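Postville laboratory
Collection diary, February
Entry by Ifigeneia Kouris

Morning

The cell was opened at 8.15 and the arm brought up without faults. The task remains the assembly set agreed with Mevell: tray, tall pillars and flat plate, all in white, on the black table. Each part carries its printed marker, and the labels are to be checked against the parts list before the first episode is recorded. I did this myself and signed the sheet.

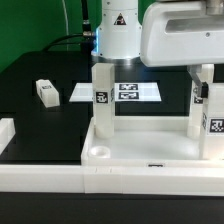
Recording ran until noon and yielded 88 episodes. Kang has asked that hesitations be kept in the set, provided the operator recovers within the same episode. I have agreed to this, although it makes the annotation slower – the phase boundaries must then be entered by hand. Two episodes were withdrawn under the old rule before his message reached me. They have been restored.

Flerketum wrote to ask whether starting positions are being varied enough. In my view they are for the plate, less so for the small block, which operators tend to put back where they found it. A printed list of placements will be used from now on.

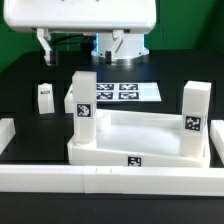
Afternoon

The total for the day stands at 116. Annotation is complete for the morning only. Copies have been sent to the Mevell store, and the remainder will follow once the file names have been corrected.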